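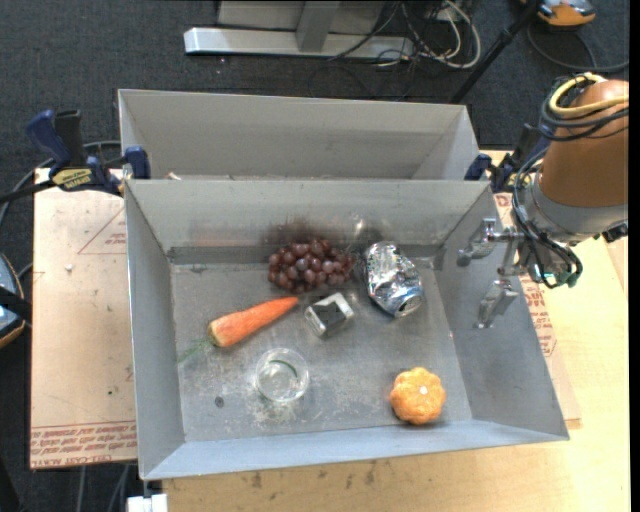 Resources > Presentations > Solid Waste > Speaker notes

Sorting at the Source: Separate Food Scrap Collection in Culta
Speaker notes, regional public works meeting, Saturday session

This site uses cookies to remember your settings. Accept | Manage choices

Slide 1. Title

Good morning. On behalf of the Culta Department of Public Works, thank you for the invitation. The presentation covers the first year of separate food scrap collection in the Femel district, with attention to contamination, route planning and billing. Questions will be taken at the end. Printed copies of the rate table are at the registration desk.

Slide 2. Background

Before the program began, Culta ran a single trash route and a single recycling route in every district. Food scraps went into the trash cart and from there to the landfill. The landfill contract came up for renewal with a higher fee per ton, and the city council directed the department to find ways to reduce the weight sent there. Food scraps are heavy for their volume, so they were the natural place to start.

Femel was selected for the first phase. It has a mix of single-family homes and small apartment buildings, the streets are wide enough for the existing trucks, and the district lies close to the Kanaujia composting site. The haul from the last stop takes less time than the haul to the landfill.

(Pause here for the district map. Point out Kanaujia to the east.)

Slide 3. Who takes part

The program serves 3543 households. Each received a kitchen pail, a curbside cart and a printed guide. Participation is voluntary in buildings with a shared trash enclosure and automatic everywhere else. A household that does not want the cart may return it without charge.

By the end of the first year, 73 percent of these households had set out the cart at least once a month. The department had planned for a lower number. Set-outs fell in February, when several collection days were moved on account of ice, and rose again in spring.

Slide 4. Tonnage

The carts yielded 592 tons of accepted material over the year. This is the weight after sorting at Kanaujia. Rejected material is weighed separately and is charged to the city at the landfill rate.

Attendees from smaller cities have asked whether weight is the right measure. We use it because our contracts are written by weight. Volume would tell a different story in leaf season, when carts fill quickly with light material.

Slide 5. What belongs in the cart

Read the accepted list slowly. It is the part of the talk that attendees most often write down.

Accepted: fruit and vegetables, peels and rinds, bread, rice, coffee grounds, eggshells, meat and bones, plain paper towels, uncoated paper bags.

Not accepted: cans, glass, plastic bags, foil, metal containers, diapers, pet waste, painted or glittered pumpkins. Plain pumpkins are welcome once candles have been removed.

Slide 6. Contamination

Most rejected loads trace back to a handful of common errors. Produce is discarded inside its plastic bag. Drink cans are dropped into the kitchen pail during a meal and carried out with the scraps. Broken glass is the most serious. A small amount passes through the screens and remains in the finished compost, and a batch containing glass cannot be sold to gardeners.

Drivers employed by our hauler, Stundo, lift the lid of each cart before tipping it. If the driver sees material that should not be there, a yellow tag is left on the handle and the cart is not emptied. The resident may remove the item and call for a return visit. After 2 tags in the same quarter, the department sends a letter and offers a home visit.

We considered fines and decided against them for the first phase. The council may return to the question — please do not speculate on the outcome if asked.

Slide 7. Routes and crews

Stundo runs the food scrap route with one truck and a spare. The route starts at 6 a.m. and is usually complete by early afternoon. The spare was needed more often than expected in the first months, mainly for a worn lift arm that has now been replaced. Carts are collected weekly in all seasons. A proposal to move to every other week in winter was withdrawn after residents raised concerns about odor.

Slide 8. Billing

Households pay one combined rate for trash, recycling and food scraps. Those who choose a smaller trash cart pay less. The discount proved more persuasive than any printed material we mailed, and we would advise other cities to set it before launch. Ours was announced four months in, and the billing office had to issue credits by hand.

Slide 9. Next phase

The department will ask for funding to extend service to the district north of Femel. Kanaujia has room for the added material if a second receiving pad is built. Larger apartment buildings will follow under a separate plan, as shared enclosures require a locked cart and a named contact on site.

(If time is short, skip Slide 10 and go directly to questions.)

Slide 10. Compost giveback

Residents may collect finished compost at the Kanaujia gate in spring and fall. Bring a container and a shovel. Proof of address is required.

Shares: 14 | Comments: 3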